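Home Projects Reports Lab bookings Contact

Altlow cell: wrist camera upkeep and re-teach
Project report, Automation Stream, second semester
Nayara Cavalcanti and Jailson Coutinho

1. What we were asked to do

Take over the Altlow cell from the previous group, get the wrist camera back to a state where the pick program could be trusted, write down a maintenance routine so the next group doesn't start from zero. One arm, one gripper, one small camera at the wrist, a pale grey panelled work surface. Controller sits under the bench. Pick program is called Mumine and was written two years ago by someone who did not believe in comments.

Not in scope: new gripper fingers, safety scanner, anything on the Ilwood side of the lab.

2. State at handover

Program ran but missed. Picks landed short, always in the same direction, worse at the far end of reach. Log had 91 faults in it, most of them the same "reference not found" code. We cleared the log after saving a copy (copy is in the shared folder, handover directory).

Jailson checked the mechanical side first. Wrist flange bolts ok. Camera bracket wasn't. One of the two screws turned by hand. Took the bracket off, cleaned the threads, medium threadlocker, back on at the torque in the Falcão bracket sheet. Let it cure overnight.

Then the cable. It had been zip tied too tight at the last joint and was getting pulled every time the wrist rolled past 90. Re-routed with a bigger service loop, hook and loop straps instead of ties. Easier to undo too.

3. Focus and the near view

Lens is manual focus with a tiny lock ring. Close range was poor, and Mumine uses the close view for the final approach, so we spent more time here than planned.
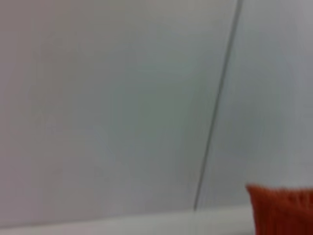
Fig. 1. Wrist camera view, close range. Grey surfaces very soft, orange-red item at lower right.

The dark line still comes through in Fig. 1 but it fades toward the lower end, and there's no texture anywhere on the grey for the edge finder to hold on to. Colour is fine. The orange thresholds easily even with a fuzzy outline, which is why the old group probably never noticed a focus problem, their test was colour only.

Procedure we settled on:

Jog to the taught camera pose at 9 percent speed.
Back off the lock ring a quarter turn, no more, it falls out.
Turn focus until the line score stops climbing, go past it, come back.
Lock ring finger tight, check score again becuase locking shifts it a bit.
Write the score on the sheet taped inside the cabinet door.

Exposure: fixed at 4000 microseconds, auto gain off. Auto gain was changing the grey level between poses and the threshold in Mumine is a hard number. We would of liked to make it adaptive but ran out of weeks.

4. Re-teaching the reference

The user frame is taught off the seams between the surface panels. Good choice by the earlier group, they don't move and they're dark on light. Bad choice was using one seam only. One line gives you rotation and one offset, it says nothing about where you are along it. Nayara changed the vision step to look for two seams and take the spacing as a scale check on camera height, with a separate touch-off for the position along the seam.

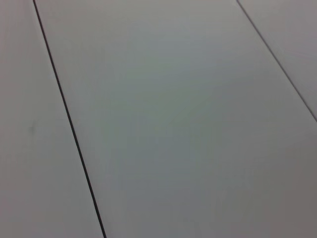
Fig. 2. Oblique view from the wrist camera. Two seams dividing three panels, left one darker.

Because the view is oblique the seams aren't a constant distance apart in the picture, they spread toward the bottom. First version of the script ignored this and gave a different scale depending on which row it measured. Fixed by measuring on one set row. A proper perspective correction would be better.

The right seam in Fig. 2 is thin and lighter than the left, so it needs its own edge threshold. Set it lower. Too low and it starts finding noise. There's also a faint grey smudge on the left panel near the left side. Small, but inside the search window as originally drawn, so the window was pulled in toward the seam. Wiping the panels is now on the weekly list regardless.

5. Check runs

Ran 50 cycles after the re-teach on Saturday, July 23, 2022, lab to ourselves. No reference faults. Two missed picks, both at the far end, both short. Looks like the same error as before but much smaller. Our guess is joint 2 zero is slightly out, not proven.

6. Maintenance sheet (short version)

Daily: bracket screws by hand, look at the service loop, home the arm.
Weekly: wipe lens with the blue cloth only, wipe panels, line score at taught pose.
Monthly: full backup of controller, check the lock ring, touch-off again.
After any bump: stop, do the weekly list, then a touch-off before running Mumine.

7. Left to do

Joint 2 zeroing needs the Falcão pin kit, on order, expected October. Perspective correction. Comments in Mumine (we did the vision section, the motion section is still bare). Backup is on the controller and on the stick in the top drawer, the stick is the newer one.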